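4. Moderation by neighbors: what small platforms can teach us

The large platforms get nearly all of the attention in debates about online speech, and for good reason. They carry most of the traffic and most of the advertising money. Yet there is a whole layer of local message boards and town networks underneath them that has been making its own rules for years, and we think it is one of the most exciting places to study how people govern themselves online. This section looks at two of them, Bresska and Tirnow, and asks who decides what stays up, who can object, and what happens to the record afterward.

4.1 The two networks

Bresska began as a notice board for one river town and now takes in the villages on both banks. It has over 1,000 active members, a small paid staff, and a rulebook that fits on a single page. Tirnow is younger and a little smaller. It runs on the same open-source software, which is called Werach, but it was set up by a group of former newspaper people who cared a great deal about corrections, and that shows everywhere in how the site works. A corrected post on Tirnow keeps its old text in view, struck through, with the name of the person who made the change next to it.

Both networks carry what one would expect: road closures, school news, lost pets, things for sale, and long arguments over parking. Both also became the main source of local political news after the last printed weekly in the area shut down. Neither one planned for this! The rules that had been written for sales posts and barking dogs were suddenly being applied to claims about a contested zoning vote, and it is this stretch, beginning in August, that gave us our richest material.

4.2 How removal works

On Bresska, a post comes down when three members flag it and one staff member agrees. The author gets a short note saying which rule was applied and has 14 days to object. Objections go to a panel of members drawn by lot, and the panel's answer is final. We were delighted to find that the panels write their reasons out in full, in ordinary language, often at greater length than the post they are discussing. Some of these texts are wonderful reading – careful, a bit grumpy, and full of local knowledge that no outside contractor could ever have.

Tirnow does it differently. There is no flagging button at all. A member who thinks a post is wrong or harmful has to write a reply saying so, and an editor reads the replies and decides. This is slower, and it asks more of people. It also means that every complaint comes with a reason attached, in public, under a name. Members told us they think twice before complaining, and several said they had begun writing a complaint and ended up asking the author a question.

The zoning dispute put both systems under strain. A post claiming that the vote count had been altered appeared on the two networks within the same evening. Bresska removed it by the next morning, the author objected, and the panel put it back up with a label. Tirnow never removed it. The editor asked for the source, posted the official count beside the claim, and let the replies run. Both networks ended up with the claim visible next to the evidence against it, by two quite different roads, and members of each were convinced that their own way was the fairer one.

Sales posts remain the bulk of the daily work, and they should not be skipped over. A listing for a used watch or a box of kitchen things raises many of the same questions as a political claim, on a smaller scale: is it true, who says so, and who gets to take it down. Panel members on Bresska often serve on a few sales cases before they ever see a political one, and they bring those habits of reading with them.

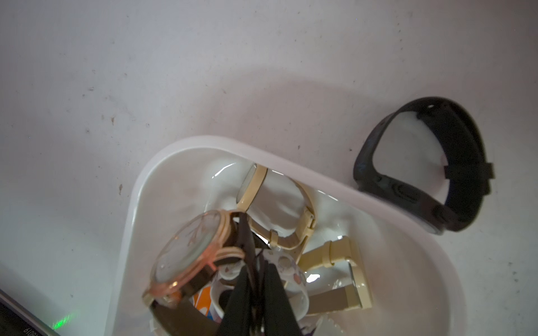 Figure 2. A watch and other small items in a tray.

Firdevs Altıntaş, reading a draft of this section, objected that we were too quick to praise the panels. Drawing names by lot sounds fair, she wrote, but the people who accept the invitation are the ones with free evenings, and a parent on night shifts will turn it down every time. She also asked whether members who lose a case keep posting or quietly drift away, and whether anyone at Bresska would know.

These are excellent questions, and the second one we can answer only in part. Bresska does not track members who leave. Going by the public record, most authors who lost before a panel posted again, though many of them moved to other topics. On the first point we simply agree. The staff have the list of refusals but not the reasons given, and asking for those reasons would be an easy and very useful change.

4.3 Who holds the record

What strikes us most is how much of this depends on the archive. Werach saves every version of every post by default, and both networks have left that setting on. Anyone with an account can go back and see what a post said, when it changed, and which rule was used. For a researcher this is a treasure. For members it is a way to hold the staff to their word, and they use it – we found old rulings quoted in new disputes again and again, sometimes by people on opposite sides of the same argument.

The Bilgin network, which we visited but did not study in full, made the other choice. It deletes removed posts for good, out of respect for privacy, and its members speak of past decisions mainly from memory. There are sound arguments for doing so, especially where private persons are named in a post. But it leaves a panel with very little to stand on when a similar case comes up, and we would love to see a design that hides names while keeping the reasoning. The developers of Werach have discussed such a feature, and both of our main networks say they would try it.

The next section turns to money, and to what the two networks have given up by refusing political ads.

Last updated: 10/19/25

Related items
Town networks after the last weekly paper
Drawing lots: member panels in online disputes
Keeping or deleting? Archive settings on community platforms
Political ads and the small platform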